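Bratar plans to buy service robots for its cafeteria in Plirnberg

Wednesday, June 13, 2018

The catering company Bratar wants to put two-handed robots behind the drinks counter of its staff cafeteria in Plirnberg. The purchase is planned for November. The supplier, Kasten, has offered a lease of 19 months, with the hands included in the price.
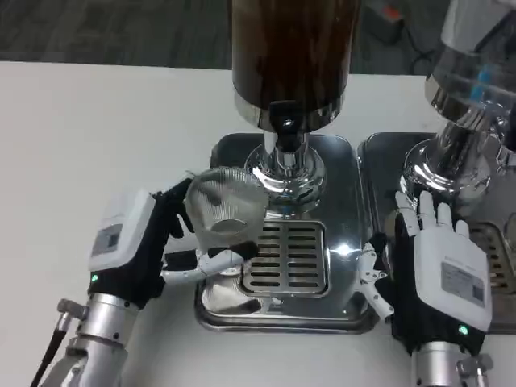 The cafeteria serves 500 guests on a normal day, and the budget must also cover spare fingers, training for 20 employees and a new counter. Bratar asked a second supplier, Brurley, for an offer as well — its answer is expected before the summer break. The company prefers leasing, as the hands are the part which is most expensive to replace.

The existing machines and cups will stay in use. This keeps the first payment lower, but it makes the preparation longer. 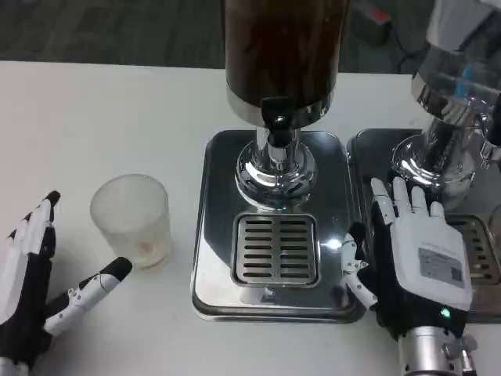 Will the cafeteria need fewer employees after the purchase?

Bratar does not plan any cuts. The 50 positions in the cafeteria stay in the budget for next year, and the drinks counter will always have one person on duty.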